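先写下来再说,不然明天又忘了。

又有人问我,家务机器人到底能不能买。问的人大多刚看完一段视频:机器人叠衣服,灯光很好,配乐很好,一镜到底(有时候角落里很小的字写着播放倍速)。我的回答跟去年一样:能看,能聊,先别买。

当然"能不能干家务"这个问法本身就有毛病。家务是几百件小事捆在一起,每件难度差得离谱。扫地,可以了,早就可以了。擦一面平的玻璃,也可以。把一件袖子翻在里面的衬衫翻回来、抖开、叠好、放进已经很满的抽屉里,不行。差得远。

春天的时候我去Waltetti看过他们的样机,叠毛巾。毛巾是事先铺平的,方的,纯色,没有花边。一条105秒。我站在旁边看完,心里第一反应居然是感动,真的,两个爪子捏住角,对折,再对折,抹一下。第二反应是看表。我自己叠一条毛巾大概一口气的功夫,还能同时骂我家猫。

然后我请他们把毛巾揉成一团,往桌上一扔,再来一次。

工程师人很好,没有推脱,扔了。机器停了一会儿。伸手,捏起来,放下。再捏,捏住中间了,提起来像提一只水母。又放下。后来我们去喝咖啡了。

我不是要嘲笑谁。揉成一团的布就是难,角在哪里看不见,捏起来以后形状全变了,刚才算好的东西全作废。人靠手指头搓一搓就知道是一层还是两层,这个本事我们从来不觉得是本事。机器的指头上多数只有一块软垫。有些实验室装了触觉,贵,爱坏,换一次膜停半天。

所以我对"布"这件事特别在意。看一个家务机器人行不行,别看它倒咖啡,看它碰不碰揉成团的布。碰了,再看它让不让你来扔。

---

车间那边情况好一些,但也没有发布会说得那么好。

Dullulska的装配线我去过2次。第一次看的是拧螺丝和上料,非常稳,一天到晚一个样子,没什么可挑的。第二次他们带我看新上的"柔性工位",就是把零件从周转箱里拣出来,插到托盘上。零件有卡扣,要对准了再压。机器拣得不错,压得也不错,问题出在线缆。零件后面拖一小截线,线每次搭的地方都不同,有时候正好搭在卡口上。人会用小拇指拨一下,拨的时候自己都没意识。机器压下去,线断了,或者没断,更糟,流到下一道去了。

他们的办法是在工位旁边安排一个人专门理线。

一个工位,原来一个人,现在一台机器加一个人。我问这账怎么算,对方说这是过渡期。过渡期多久?没说。

可能我说得刻薄了。过渡期是真的有的,焊接当年也过渡过。但我希望厂商报价的时候把理线的那个人写进去,写在第一页,别写在附录。

还有清洁、换夹具、重新标定。这些活也是活,也占工时,从来没人拍视频。某条线换一个新型号的托盘,高了那么一点点,整个下午就没了。老师傅换托盘要多久?他抬头看一眼,手就跟着变了。

---

说回家里。家里比车间难,这个大家都讲过,我再讲一遍。车间可以为机器改,地面刷平,箱子定做,灯不关。家里谁肯改。我妈连沙发挪二十公分都不同意。抽屉里有橡皮筋、过期的药、一把不知道开哪里的钥匙。机器人要收拾的就是这种抽屉。

而且家里的标准是活的。什么叫"收拾好了"?杯子放回去,放哪儿?我家的杯子有三个人的三种放法,吵过架的。你让机器学谁。

再说安全。一个有力气提起洗衣篮的东西,就有力气夹到小孩的手。为了安全把力气调小,洗衣篮又提不动了。这个矛盾我看过好几种解法,没有一种让我愿意半夜让它自己在客厅里走。

钱也得说。Jakab的租赁方案,每月500,听着不贵,仔细看是基础版,只含扫、拖、端东西,叠衣服另算,而且"叠衣服"在合同里的定义是"形状规则的平面织物"。我差点笑出来。平面织物。那就是毛巾,铺平的毛巾,又回到毛巾了。

---

那我是不是觉得没戏?也没有。

这两年真正让我改了一点看法的,是数据怎么来的。以前是程序员写动作,一行一行写,写到头发白。后来是遥控,人戴着设备在旁边操纵机械臂,慢,一天录不了多少,机械臂还老坏,坏了全组人坐着等。现在好多地方干脆先不用机械臂:人手里直接攥着夹爪,夹爪上贴着黑白方块的标记,人自己去抓去放,动作和画面一起记下来,回头再教给机器。

这个思路我喜欢。便宜,快,人走到哪就能录到哪。一张桌子,一块布,就能开工。Pluvutden那边的人跟我讲,一个任务他们要录多达2000遍,同一个抓取,换角度,换位置,换灯,换人。录的人说做梦都在合爪子。

听起来很笨。是很笨。可小孩学系鞋带也笨,只是我们忘了。

我自己也上手试过一阵。拿着夹爪去做平常的事,才知道自己的手有多奢侈。十根指头突然变成两片,拎个带把的东西得先想把手朝哪边;夹一张卡片,平躺在桌上的那种,指甲一抠就起来的事,两片爪子在那里蹭啊蹭。布更别提了。建议所有写机器人稿子的人都去夹十分钟,夹完再写"即将走进千家万户"。

而且有个好处以前没想到:人用夹爪都做不顺的事,机器用同样的夹爪大概率也做不顺。等于提前考了一次试。做不顺就该换爪子,别怪模型。这一点我跟好几个做算法的朋友争过,他们觉得数据够多什么都能学出来。我觉得两片指头学不出搓的动作,它没有那个东西可搓。

干的就是这种活,手持夹爪,木头桌面,一块揉皱的蓝布:
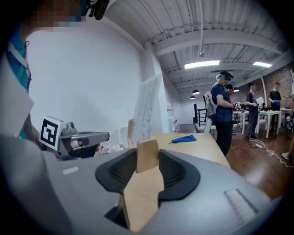
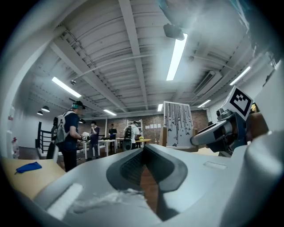
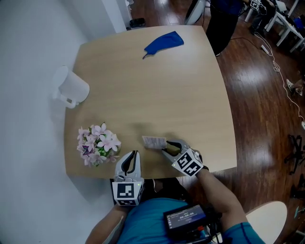
所以我的判断,写在这儿,以后打脸也认。

车间里单一的、硬的、形状不变的东西,现在就能交给机器,该上就上。带线的、带软管的、装在袋子里的,再等等,或者老老实实把旁边那个人的工资算进去。

家里,扫地拖地继续买,别的别预定。谁让你交定金你就请他把毛巾揉一揉扔桌上。也别光看成功那一次,让它连着来,来到你不耐烦为止,看它中间要不要人扶。要人扶没关系,关健是扶的人算不算在价钱里。

还有一条,给做数据的团队提个意见。失败的那些别删。我知道很多地方录完一遍,没夹住,就删了重来,留下来的全是漂漂亮亮一次成功。机器学到的世界里东西从来不滑、不掉、不缠在一起。到了真的厨房,杯子滑了一下,它不知道后面该干什么,因为它从没见过"后面"。把掉了再捡起来那一段也留着,丑一点,有用。

哪种任务值得先录?我会投给收桌子。不叠衣服。饭后把桌上的东西归到一边,擦一把,这件事每家每天都有,标准也低,擦得不太干净没人跟机器急。叠衣服太显眼了,大家抢着做是因为拍出来好看,可我认识的人里面,真为叠衣服发愁的没几个,倒是都不想收桌子。

也有人留言骂过我,说我老拿特例说事,毛巾揉成团是故意为难。我家的毛巾从洗衣机里出来就是那个样子,一团,跟袜子绞在一起,每次都是。谁家的是平的出来的,请告诉我洗衣机什么牌子。

另外Waltetti说秋天会有新版爪子,指头更薄,能从布底下插进去。我约了再去看一次,自己带毛巾,还有一件袖子翻在里面的衬衫。到时候在写。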